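# Zakell hand-held gripper kit, after one term of use

Our robotics club at Clinham bought two Zakell kits in April, at £104 each, out of money meant for a competition we then failed to enter. The idea is simple enough. You hold the gripper, you pick things up with it, the camera on top records what you did, and later a robot arm is supposed to copy you. Whether it should want to copy a room full of teenagers is a matter for the arm.

**Building it.** The manual says an evening. We took three, and one of those went on a single bracket that fits both ways round and works only one of them. The threaded inserts are a good touch and hold up well to people who tighten screws as if sealing a submarine. Spare screws are supplied, and you'll want them.

**In the hand.** Lighter than it looks, although your wrist disagrees after twenty minutes. The trigger is smooth and the fingers close evenly. Small hands struggle a bit – Raluca Radu, who is 16 and our steadiest operator, wound tape round the handle in the first week and now everyone wants it that way.

**The foam pads.** My main complaint. They grip nicely when new, then start to fray along the lower edge and shed black bits over whatever you're working on. A pack of replacements from Pernard costs nearly as much as a decent lunch, and the glue is not included. We've gone over to cutting our own from an old camping mat. They look dreadful and last longer.

**Two at once.** The kit is sold as working in pairs, and it does, once the pair of you have stopped apologising to each other. Bottles are the best practice we've found. They're tall, they're smooth, and they punish anyone who goes in too high. Keep the cap on.

**The software.** It works on the club laptop and sulks on every other one. We have 445 recordings saved, of which 200 are good enough to train on. The rest feature sleeves, dropped lids and one long study of the ceiling. Sorting them is dull, and there is no bulk delete.

I did borrow the Ogola version for comparison. It has a better handle and a worse everything else.

Would I buy the Zakell again? Yes, for a club with patient members and a supply of foam. Four stars, and I'd have given the fifth for a clearer drawing of that bracket.

16 Nov 2019 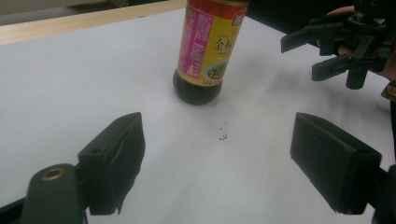 *Two grippers and one bottle, with a few black specks on the table.*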